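Review: the Plomo hand-held gripper kit from Allunska, after a winter in our shared workshop
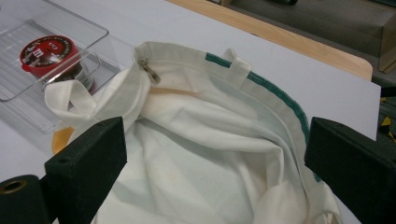 The Plomo's two fingers at the mouth of a canvas tote. Soft bags like this one have been our hardest job.

I have been promising the people at the Stougaard workshop a proper write-up of this kit since March, and since I am the one who talked everyone into chipping in for it, I suppose it's only fair that I do the typing. Get yourself a coffee, I do go on a bit.

The Plomo is a gripper you hold in your own hand. You squeeze, the two fingers close, a camera mounted on the tool records what they do, and later you use those recordings to teach an arm the same job. Our arm is a home-built thing called Itero that Steinar Eskildsen and I have been putting together on the back bench, mostly in the evenings, and the dream is that it will one day pack a bag for market. We sell small wooden toys there, and packing up is the part of the day I like least!

The kit came as a flat box of printed parts, a bag of hardware and a booklet of 28 pages. The booklet is good. Whoever wrote it had clearly put one together at a kitchen table, and the drawings show the part from the side you are holding it (if you've ever built a flat-pack dresser with the drawings the other way up, you'll know why I bring this up). I took 2 evenings over it. Steinar thinks he could have done it in one, and he probably could, but he doesn't stop to read the footnotes and I do.

My only real trouble in the build was the bushings. They're brass-colored, and they press into the ends of round printed parts, and mine were tight. I pushed the first one in crooked, had to warm it and back it out again, and scuffed the plastic doing it. After that I squeezed them in with a bench vise and a scrap of pine on each side, very slowly, and they went in straight as you like. I wish the booklet had said so on page one.

The fingers are big dark green blocks with flat inner faces, and I'll admit I was doubtful. I had pictured something slimmer. For boxes and tubs they are lovely, though. You can come at a candy container from a fairly sloppy angle and still get a good hold of it, and I am a fairly sloppy person by nine at night.

Cloth is another story. A cotton tote flops open and folds in on itself, and the place where you want to take hold keeps wandering off. With fingers this wide I tend to gather up a fold of the side along with the rim, or catch a handle that has draped itself over the edge. Þröstur Oddsson, who has the bench next to ours and far more patience than I do, found that it goes better if you bring one finger down just inside the opening and let the other one come in from the outside. He also turns his wrist a little as he closes. I've been copying him ever since, and my recordings look much tidier.

We're now up to 1036 recordings, and the tool has held up nicely. Nothing has cracked. The trigger has a little more play in it than it did, and I've tightened the screw behind it twice. The grip is comfortable for a half hour or so and then the heel of my hand starts to complain, so we pass it around. If you have small hands, borrow one before you buy. My daughter tried it and could barely reach the trigger with the tip of her finger.

The software is plain, and I mean that kindly. You press record, you do the job, you press stop, and it asks if you want to keep the take. I'd love a way to add a note right then, such as "bad one, dropped it," because by the end of an evening I can't remember which was which. Steinar keeps a pencil list next to the laptop, and that does the job.

As for Itero, it packs boxes into a crate rather well, and its bag work is still a bit of a comedy. I blame our arm for that more than the Plomo. The wrist joint sags, and we're printing a stiffer one.

Would I buy it again? Yes, and I'd order a second pair of fingers with it, a narrower pair if Allunska ever makes them. Four stars out of five from me. Steinar says three and a half, on account of the trigger, and Þröstur wants to know when it's his turn to take it home.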